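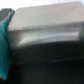

*Attachment 1 – pale gray, top and front*

**Subject:** Labels come out with garbage letters, and the V names are in the wrong order
**Product:** Tillden desktop, label module
**Status:** Open, then closed, then open again (sorry!), now closed

Hi Trekum support,

I run the mail-order side of a small seed shop in Tetinstead and we use Tillden for everything: orders, packing slips, the newsletter list, the lot. It's been great for years. In September I installed the update and now my labels have gone weird in two different ways. I'm putting both in one ticket and I hope that's okay, they feel related to me.

**What's happening**

We carry a bean called Văduva. It's a climbing bean, purple streaks, very popular, and I'm kind of proud of it. On the packet labels it used to print perfectly. Now it prints as "VÄƒduva" on the big labels and "V?duva" on the small ones. Same product, same record, two different kinds of wrong!

The second thing is sorting. When I print packing slips by last name, everybody whose name has a space in it goes to the very end, after the Z's. So all my "de" and "van" and "von" people land in a heap at the bottom of the pile and I go hunting for them.

**What I've tried so far**

- Restarted Tillden. No change.
- Restarted the computer. No change, and it wanted to do updates for half the morning.
- Retyped the bean name by hand. Looks right on screen, prints wrong.
- Copied the name from the supplier's invoice. Same.
- Changed the label font to the plain one. Now the big label prints a little empty box where the ă should be. So that's a third kind of wrong.
- Printed to a PDF instead of the label printer. The PDF has the same garbage in it, so I don't think it's the printer.

I've got a batch of 100 packets to label and I really don't want to do them with a marker.

---

**Log, next morning**

Marietjie Van der Merwe from support wrote back before I'd even had coffee, which was lovely. (And yes, she noticed the sorting part right away. She said she'd be in the heap at the bottom too.)

She asked for three things: the export file of my products, the Tillden version from the About window, and whether I'd opened that export in a spreadsheet at any point.

Well. I had. I do it every fall when the prices change – export everything, fix the prices in the spreadsheet because it's so much faster, save, import back in. I've done it that way forever and didn't even think to mention it.

Marietjie says that's probably the garbage letters. The new version of Tillden expects the file to be saved as UTF-8, and my spreadsheet saves it as something else unless you pick the other option from the list. The old version guessed. The new one doesn't guess.

So I tried it:

1. Exported the products again, fresh.
2. Opened the file in a plain text editor this time, no spreadsheet.
3. Searched for "duva".

There it was, already broken inside the file. So my import had written the bad letters into the database, and retyping the name only fixed the title field. The labels pull from a separate field called "print name" that I didn't know existed! It's on the third tab of the product screen, under the weights.

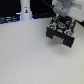
I fixed the print name by hand for the Văduva and ran one big label. Perfect. Little curved hat over the a and everything. Then I ran one small label and got "V?duva" again, so I was only half as happy.

**Still the same day, 4 p.m.**

More from Marietjie. The small label template is an old one, carried over from before the update, and it has its own text setting saved inside it. You can't see it from the normal template window. The way to clear it:

1. Open Label Designer.
2. Go to File, then Save As, and give the template a new name.
3. In the Save As box, set the dropdown that says "Legacy" to "Standard".
4. Close Label Designer all the way. Closing the tab won't do it, I tried.
5. Point the product at the new template.

I missed step 4 the first time and thought it hadn't worked, and wrote her a slightly grumpy message, and then took it back ten minutes later. She was very nice about it.

After that the small label came out right. I went through the rest of the catalog looking for more damage and found 20 other products with broken print names, mostly French lettuces and one German kohlrabi. If you're doing the same, search the export for "Ã" and "Ä", those two caught nearly all of mine. The kohlrabi I only spotted by reading the list from top to bottom with a ruler on the screen like somebody's grandmother.

---

**Sorting problem**

I closed the ticket here, and then remembered I'd had a second question. Reopened. My fault.

This one is a real bug, it's not my spreadsheet. Marietjie tried it on her own copy with made-up customers and got the same heap at the bottom. It only happens when "Sort by last name" and "Group by shipping method" are both on. With grouping off, everyone goes where they should.

The workaround until they fix it is to turn off grouping and print each shipping method as its own batch:

| Batch | Filter | Sort |
|---|---|---|
| Letters | Shipping = Letter | Last name |
| Parcels | Shipping = Parcel | Last name |
| Pickup | Shipping = Pickup | Last name |

It's a few more clicks, but a normal day for us is roughly 75 orders, so it isn't terrible. I saved the filters with the star button so I don't have to set them every time.

One thing to watch: if you save the filter while grouping is on, it remembers the grouping and turns it back on for you. I did that with Parcels and couldn't work out why my parcels were still in a mess when the letters were fine. Delete the saved filter, switch grouping off, save again.

**Where things stand**

- Garbage letters on big labels: fixed (print name field)
- Garbage letters on small labels: fixed (template saved as Standard)
- Broken names in other products: fixed by hand, took most of an evening
- Sorting with grouping on: workaround for now, Marietjie has passed it to the developers
- Empty box in the plain font: never solved, I went back to the old font and it's fine there

Two requests, if anybody on the Tillden side reads these. Could the import screen show a preview of a few lines before it writes over everything? And could "print name" please move to the first tab, next to the title?

The bean packets are all labeled and the first ones go out tomorrow. You can close this one – I'll open a new ticket if the kohlrabi acts up.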